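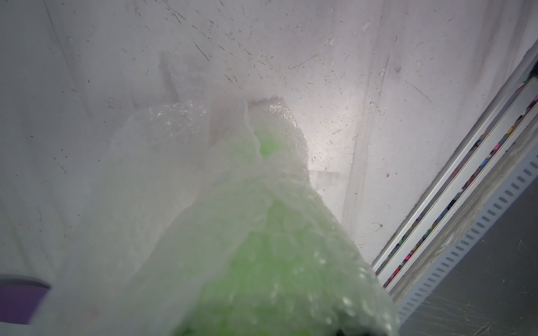

Something green in bubble wrap

We moved from Flordale to the coast in June and I said I would write up how the packing went. It's now 31st October and the last of the boxes are flat in the garage, so this is it.

We got three quotes. Zoteck was the cheapest and wanted a 200 dollar deposit. The final bill came to $1,404 with the stairs surcharge, which I had missed on the second page of the quote. Read the second page.

I did the kitchen myself. Plates went on their edges with paper between each one, and none of them broke. Glasses I wrapped one at a time and stood upright in old wine cartons from the bottle shop. Bottles of oil and vinegar I should have given to the neighbours. One leaked through a tea towel and into the box with the cookbooks.

Bubble wrap was the thing I misjudged. I bought 5 rolls and used less than half. Towels, doonas and winter jumpers did most of the same work, and they had to come with us anyway. The leftover wrap is hard to get rid of. Our council won't take it in the yellow bin, and the soft plastics drop-off at the shops was full both times I tried. I ended up listing it on Fandness and a woman two streets over picked it up that afternoon – she was moving the following week.

Labelling by room was fine for us but not for the removalists, as the new place has two rooms that could be called the study. Next time I'd put a number on each door and the same number on the boxes.

The cat travelled in the car with me and complained as far as the servo at Cai, then slept.

I still haven't found the good scissors.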